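# The checklist is longer than the arm

Grulow put out version 4 of its handling guidelines in March, and I've now read it twice, which is more than I can say for some of the people quoting it.

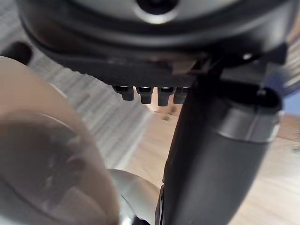 My problem is with the word "safe." It shows up on nearly every page and gets defined once, in a footnote, as "operated in line with this document." So an arm is safe if you followed the rules, and the rules are good because they make the arm safe. Fine. What do I check before I power the thing on?

There are 2 pages on that. The rest covers record keeping, sign-offs and what color the labels should be. Soron boasts that it logged 1,829 completed checklists last year. I'd like to know how many of them had a box marked "no." A form that always comes back clean makes me suspect the form.

The Mavromatis shop rules are older and uglier, and I still prefer them. Slow speed until the path has been run once. Stop button within reach of whoever is closest. Look at the cable before you look at the screen. You could tape that to a wall.

Husus wants roughly 600 dollars for a course on the Grulow document. I'm not paying it. If a rule needs a course before I can follow it, I'd send it back for another draft.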